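Ticket: Green carpet in the playroom - pile marks and color change on one side
Opened by: Maricruz Figueroa
Status: Closed

Hi again, it's Maricruz from the Mosquera building, second floor. I'm the one who wrote in about the door closer. This time it's the carpet!
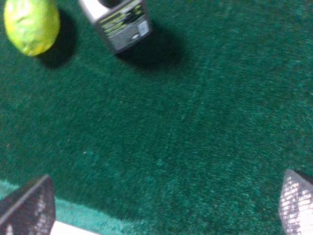 So we've had the green one down since December and I love it, I really do, but it's driving me a little crazy. There are two things going on and I don't know if they're the same problem. First, the pile gets these faint dark streaks running on a diagonal, and they come back a day after I vacuum. Second, one side of the room looks more turquoise than the other. The kids' stuff sits on it all day (toys, boxes, whatever got dumped out last) and I've been moving everything around trying to work out if something is leaving a mark.

Things I've tried already, so you don't have to ask:

Vacuumed both directions, twice. Streaks went away, then came back.
Wiped one patch with a damp white cloth. No color came off on the cloth.
Pulled the curtain. The turquoise side looked a lot less turquoise, which made me feel kind of silly, but I still think there's a difference?

The label on the back says Zirnulard, 130 on the first line and then a 7 on its own underneath. No idea what the 7 is.

Maricruz

---

Reply from Gaetano Marchetti, Saltum Floors

Hi Maricruz, thanks for all the detail. The 7 is the dye lot. 130 is the shade.

Streaks first. With a short felted pile like yours, the fibers lie down whichever way they were last pushed, and you see it as a darker line. Feet do it, dragging a storage box does it, and so does a vacuum with the brush set too low. What vacuum are you using, and is the brush bar on?

For the color, could you lift a corner on each side and compare them next to each other in the same light? If you have the offcut from the fitting, even better.

---

Reply from Maricruz

It's an Aron upright and yes, the brush bar was on, set all the way down. I thought lower meant cleaner, oops. Raised it two notches and went over the whole floor last night.

I do have the offcut! It was behind the water heater. I put it on the window side first and then over by the closet, and it matched in both places. Then I carried it back and forth like four more times because I didn't believe it. Same green. So it's the light, I guess. Tiziana Greco from downstairs came up and said the same thing in ten seconds flat, after I'd spent a whole evening on it.

One more question - there's a dent where the toy chest used to be, 26 inches long, and it's not coming up at all. Is that permanent?

---

Reply from Gaetano Marchetti

No, that should lift. Lay a damp cotton cloth over the dent, hold a steam iron just above it for a few seconds, then tease the fibers up with a soft brush. Don't press the iron down on the carpet. Let it dry overnight before anything goes back on it, and do it again if you need to.

Felt pads under the chest would help too.

---

Reply from Maricruz

Update, Friday morning. Steamed it two times. The long side is nearly gone and the corner is still there if you go looking for it with your hand, but I can live with that. The streaks are much fainter with the brush up, and when they do show I just run my palm over them and they disappear (weirdly satisfying!).

I bought pads for the chest. The toys are back on the floor already, of course - that took my two about a minute and a half.

You can close this one. The door closer is squeaking again, though, so I'll open a new ticket for that.

---

Closed by Gaetano Marchetti. Cause: pile direction and window light. No replacement needed. Shade and dye lot added to the customer record.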